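3.2 Data collection with the hand-held gripper

All demonstrations were recorded in the bedroom of a private flat, and all fabrication took place at the Loltska shared workshop. The two sites set different limits. The workshop offered a bench, a drill press and two filament printers, booked in slots, and any part that needed more than one slot was redesigned until it fitted. The flat offered an ordinary bed, a patterned quilt and daylight from one side. No attempt was made to simplify the background. The policy was intended to run in the same room, and a plain cloth under the garment would have removed a difficulty that the finished arm could not avoid.

The arm itself, referred to below as Reseo, is described in Section 3.1. It is clamped to a rolling base and reaches the near half of the mattress. The task is limited to padded outerwear: the gripper has to take hold of a jacket lying in an arbitrary heap, lift it clear of the bed and lay it down with the hood away from the base. Padded garments were chosen over shirts and towels for two reasons. A thick fold gives the fingers something to close on without scraping the bedding, and errors in approach height of a few millimetres are absorbed by the filling. Against this, a shiny shell reflects the window, and the stitched seams look much like the edges of folds when seen from close range.

Demonstrations were given by hand. The operator carries the gripper, places the two fingers on either side of a fold, closes them and completes the movement at a natural speed (Figure 3). The camera moves with the gripper, so that the fingers keep nearly the same place in every image while the garment and the room move behind them.

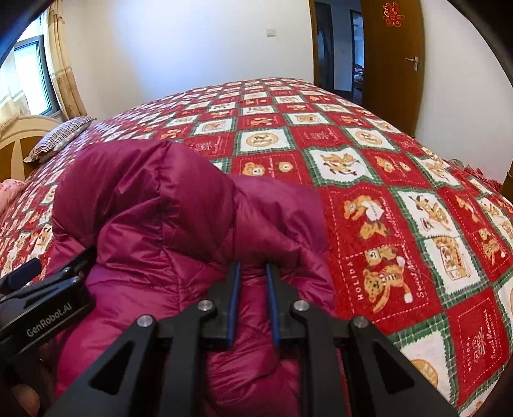

Figure 3. Grasp approach on a quilted jacket with the hand-held gripper. The padded fingers are pressed into a fold near the middle of the garment.

A total of 426 demonstrations were kept. Each begins with the gripper held above the bed and ends when the fingers have opened and moved away. Between demonstrations the jacket was picked up, shaken and dropped, which produced a fair spread of heaps but left certain arrangements under-represented. In particular, the hood tended to land folded over the body, and few recordings show it fully open. We did not correct for this by arranging the garment, as hand-arranged heaps proved easy to tell apart from dropped ones – the creases were too regular.

A further 21 recordings were rejected. Most of these were lost to tracking failures when the operator turned towards the blank wall, where the pose estimator had too few features to work with. The quilt, which we had expected to confuse the grasp detector, was of considerable help to the tracker, and with the bed in view the estimated path seldom drifted. The remaining rejections were cases in which the fingers caught the bedding together with the garment.

Poses were converted to the base coordinates of the arm by means of a printed calibration board placed on the mattress at the start of each session. The mattress sinks under load, and the board was therefore laid on a rigid sheet of plywood, removed before recording. The conversion software was adapted from Lustitz, a small package written for an earlier workshop project, with the addition of a correction for wide-angle distortion. Without this correction the position of a fold near the side of the view was misjudged by up to 5 centimetres, enough to miss the garment edge altogether.

Training used the Giáp network with its default settings and reduced image size. One change was made to the input. Only the lower two thirds of each image were passed to the network – the upper part mostly contained window and wall, and its brightness varied strongly with the weather. Recordings made in October, when the light was low, were held back for the tests reported in Section 4.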